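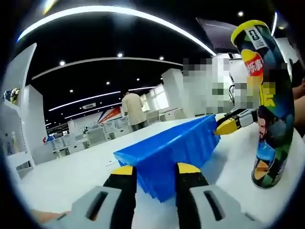

Fig. 1. Soft and stiff: folded blue material and a cylindrical snack canister on a white table.

Packaging and Transport, Unit 4
Shape, Space and Load
Lecture notes, Woldemariam College, Department of Trade and Logistics

4.1 What we did last time

In Unit 3 we divided packages into primary, secondary and transport packages. The primary package touches the product. The secondary package holds several primary packages together. The transport package is the one which the warehouse worker lifts. Please have these three terms ready, I will use them without repeating the definitions.

4.2 Space on the pallet

Boxes with straight sides fill a pallet well. Round packages do not. If you put equal circles in straight rows and columns, they cover 78.5 percent of the surface. If you move every second row by half a diameter, a very large surface is covered to 90.7 percent. On a real pallet you will not reach this second value, as there is always lost space along the sides.

Many students conclude that round packages are a mistake. This is too quick. A cylinder has no corners, and corners are the place where a carton usually gets its first damage. The wall of a cylinder also takes a load from the top quite evenly. The company pays for more air in the truck, but it may pay less for broken goods. Both costs must be on the same sheet before we compare.

4.3 Case: the Drustton warehouse

Drustton stores dry food for small shops. In June the warehouse received 2000 cartons of crackers from the producer Fakach. The cartons were stacked too high, and the bottom layer was pressed. At the control, 19 cartons were refused.

Calculate the share of refused cartons yourself. You should get a little less than one percent. It sounds small. However, the contract allowed half a percent, so the whole delivery had to be opened and sorted by hand, and this work cost more than the refused goods.

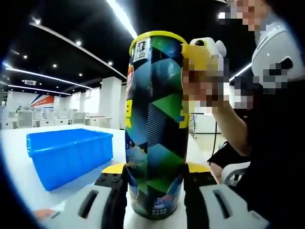
The second question in this case is who was responsible. The producer said that its cartons had passed the compression test. This was correct, but the test was done in dry air. Paperboard takes up water from the air and becomes weaker, and the hall in Drustton had stood open during two weeks of rain. When you read a test report, look first for the temperature and the humidity, and only then for the result.

4.4 Stack load

For a simple stack we use:

load on the bottom package = weight of one package x (number of layers - 1)

Weight here means force, in newtons. The bottom package does not carry itself, therefore we subtract one. Students forget this in the exam every year.

Worked case: one carton weighs 300 newtons and there are five layers. The load is 300 x 4, which gives 1200 newtons. The Stutevik carton in your tables has a limit of 1238 newtons. On paper the stack is permitted, but the margin is very thin and I would not sign for it. For storage longer than a month, use a safety factor of at least three.

4.5 For the next meeting

Read the chapter on corrugated board up to the part about glue. Repeat the calculation from 4.4 with four layers and with three, and write down which one you would choose for humid storage. Bring your tables, because we continue with vibration in trucks.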